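Trustumeo publishes results of two-arm gripper and controller comparison

Abbasi angular gripper and new control software tested on a brick sorting task at the Skusberg workshop

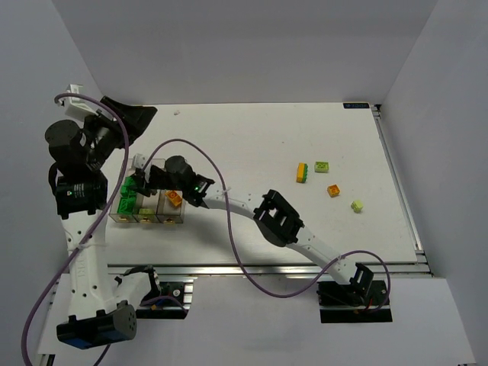
SKUSBERG, Sunday, October 2, 2022 – Trustumeo today published the results of a comparison of two gripper designs and two arm controllers on small tabletop robots. The tests were run at the company's Skusberg workshop, starting in August, and covered 1,676 attempts at picking up a toy building brick and placing it in the right compartment of a tray.

The comparison was set up to answer a question that customers often put to the company's support desk: when a low-cost arm drops parts, is it better to change the gripper or the controller? In the Trustumeo tests, changing the gripper made the larger difference.

Two grippers were tested. One was the parallel gripper that Trustumeo has sold with its arms up to now. The other was the angular gripper from Abbasi, a small maker of end-of-arm parts, whose fingers close on a pivot. Each was run with the current Trustumeo controller and then with a new version that updates the joint positions more often and limits how hard the fingers close.

Bricks were sorted by color into a divided tray. The task was chosen for its mix of easy and awkward picks. A square brick lying flat is simple for most grippers. A thin plate is harder, as the fingers have to come down close to the table without pressing on it. Two bricks stacked together have to be lifted without pulling them apart.

"We wanted a job that anyone could set up on a table and repeat," said Dace Sepp, who led the tests at Trustumeo. "People can buy the same kind of bricks and a tray and check our numbers. If they get something different we would like to hear from them."

The tests recorded 161 failed picks in total. Most of these were with the parallel gripper on thin plates, where one finger touched the brick first and pushed it away. The angular gripper had fewer failures on plates but was slower to line up with small cubes, and in a few runs it bumped the wall of a compartment when opening to let a brick go. Abbasi has been given the full logs and is looking at a narrower fingertip.

The new controller had little effect on the number of failures. It did make the arms settle faster at the end of a move – the old version left a small shake at the wrist that operators had to wait out. Trustumeo plans to ship the new version to all current customers as a free update.

Cable routing also came up during the work. With two arms sharing one table, a cable that hangs too tight pulls on the wrist when the arm reaches toward the back, and one that hangs too loose can sweep parts off their marks. Trustumeo changed the cable length twice before the recorded runs began. The final lengths are given in the report, along with the mounting positions for both arms.

The report lists some limits. All runs were done on one table under the same lighting, and every part was a hard plastic brick. Soft, oily or very heavy parts were not tried. Camera placement was kept the same throughout and was not part of the comparison. A second round of tests will look at cameras.

"I would not use these results to pick a gripper for glass or for food," Sepp said. "For small rigid parts I think they are useful. I was expecting the controller to matter more than it did."

Trustumeo will offer the Abbasi angular gripper as an option on new two-arm kits. Customers who already own a kit can fit it with the screws supplied and will need to run the calibration routine again for each arm. The parallel gripper will stay in the catalog and remains the standard choice for single-arm kits.

The full report, the run logs and the parts list can be requested from the Trustumeo support desk at no charge. Schools and repair shops that would like to repeat the tests can also ask for the setup sheet, which covers table layout, tray position and starting positions for the bricks.

About Trustumeo

Trustumeo builds small robot arms, mounts and control software for workshops, teaching labs and light assembly. The company has shipped 3,000 arms and offers repair and spare parts from its workshop in Skusberg.

Press contact: Dace Sepp, Trustumeo, Skusberg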